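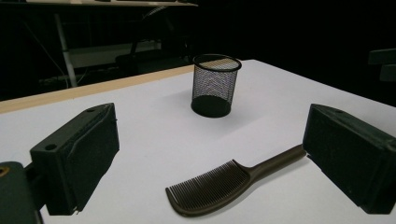
Bellamy Mesh Pencil Cup, Black -- Review

Posted 2021-10-11

I bought the Bellamy mesh cup in September to replace a ceramic mug that had been holding pens on my desk for years. The mug was too heavy and too narrow, and everything in it leaned to one side. The Bellamy cost me 4 dollars, so I was not expecting much. I've used it every day since and have a decent idea of what it does well.

It's a plain round cup in black wire mesh, a little taller than it is wide. The rim is solid and so is the band at the bottom. The mesh between them is fine enough that pen tips don't poke through the sides, which was my main complaint about the Hanex cup I had at my last job. You can see through it well enough to tell what is inside. When I'm looking for a particular marker I can usually spot the cap from my chair.

Stability

Standing empty on a white tabletop, it stays where you put it unless you bump it. With seven or eight pens in it there is no problem at all. It gets a little tippy if you load it with long things only, such as a 12-inch ruler and a pair of big scissors on the same side. I put the scissors in handle up and the ruler opposite, and it has been fine.

There are no rubber feet. On my desk the cup slides if I push it, and it makes a light scraping sound. I cut a circle of felt and stuck it to the bottom. It took two minutes and the scraping stopped.

Capacity

I got 20 standard pencils in with room left over. For pens with thick barrels, expect fewer. There are no dividers, so small items go straight to the bottom and stay there. Erasers, paper clips and short pencils are a pain to get out, and I ended up keeping those in a drawer. If you want sections, Madia makes a cup with three compartments, but it takes up more of the desk and I didn't like the slots.

Other uses

I bought a second one for the bathroom shelf and it works just as well there. It holds combs, a nail file and a couple of makeup brushes. A slim tapered comb handle drops in easily. A comb with a wide curved head like my dark brown plastic one has to go in handle down with the teeth sticking out of the top, and that one is long enough that I mostly leave it lying flat next to the cup.

I would not use it for toothbrushes. I don't know how the finish would hold up to standing water and I'm not going to test it.

Cleaning

Dust collects in the mesh, mostly down near the base band. A dry paintbrush gets it out. An ink leak on the inside wiped off with a damp paper towel, though I had to go over it a few times to get it out of the holes. No chips in the paint so far on either cup.

Compared to the Clurix

The Clurix cup at the office supply store is nearly the same shape at almost twice the price. The one I handled had a thicker rim and felt heavier. If you have kids or a cat around the desk, the extra weight might be worth paying for. For an ordinary desk I'd save the money.

Pros: cheap, easy to see into, fine mesh, fits a lot
Cons: no feet, no dividers, slides on smooth surfaces

Rating: 4 out of 5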